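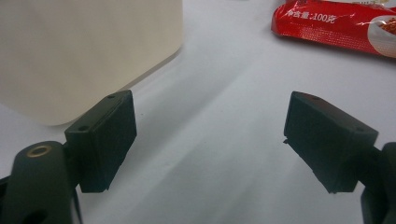 I went to the open day at Culleo in February. They rent the ground floor of a former print shop out past the rail yard, and twice a year they let people in to look at what they do. I signed up through their newsletter and got the morning slot. It was free, and there was coffee.

Culleo works on getting robots to pick up groceries. Cans and boxes are mostly handled by now, they told us. The trouble is bags. A bag of chips or dried food changes shape when you touch it, it shines under the lights, and the part you want to grab is often just loose plastic. That was the subject of the whole visit.

The morning was split between two rooms. The first one had a short talk with slides, which I won't go over in detail. The main point was that they teach the robot by having people do the task by hand first. A person holds a gripper with two black fingers and a camera on it, and does the job over and over on a table. The recordings then go into training. They call the hand-held tool Dumier and the software that learns from it Hou. I asked what the names meant and was told they were picked in a hurry and stuck.

The set of recordings they were working on at the time had 1,297 runs in it. The target is 2,000 before they train again. Of the ones they had, 776 were with bags and the rest were with boxes, cups and tubs. I wrote those numbers down off a whiteboard.

The second room was the one I came for. It had white tables, and we were let in four at a time so that everybody could get close. The groceries were packaged snacks and dried foods, a lot of them with Chinese labels. One of the staff said they buy from an importer called Sino because the packs come in so many sizes and finishes. I recognized a few things from the store near my old apartment.

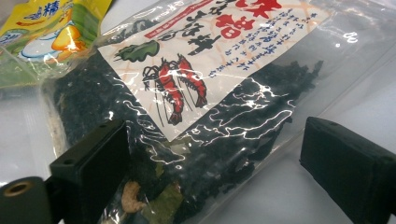
Dried seaweed was the item the staff talked about the most. It weighs next to nothing, and clear plastic is hard for the camera to read. You see the glare and you see what is inside, but it is not easy to tell where the bag itself is. The advice for the person holding the gripper was to go in slowly, with the fingers wide open, and close on the part of the bag with something in it. If you close on the empty top, you can lift it, but it swings.

We each got a turn. I thought it would be like using kitchen tongs, and it is a little like that, but your wrist has to do more of the work. You are also supposed to keep the camera pointed at the thing you are picking up, so you can't just reach over from the side the way you would with your hand. My first try knocked a bag flat and pushed it across the table. My second try was fine. The third one I dropped. The staff said drops are kept and marked as drops.

After that they showed us the robot arm running on its own in the far corner. It was slower than I expected. It picked up a box of crackers and put it in a tray with no trouble. Then it went for a small bag, missed it, backed off, and got it on the next pass. It took long enough that a few people had started talking among themselves. I didn't mind the wait. I have seen plenty of polished videos of this kind of thing, and I would sooner watch a real one at its real speed.

I asked if the arm would ever be in a store. The answer was that they are aiming at the back rooms where online orders get packed, and that they would not give a year. Someone else asked about glass jars, and they said not yet.

A few practical notes if you want to go to the next one. Parking is on the street only, and it fills up early. The entrance is on the side of the building, and the sign is small. Wear short sleeves or roll them up, since a loose cuff gets in front of the camera and they have to throw out the run. The talk is fairly technical in the middle, but you can follow the rest without it. Kids were allowed in the first room but not the second.

They said the next open day would be posted in the newsletter. I'm going to try for the afternoon slot, when they said the arm runs for longer.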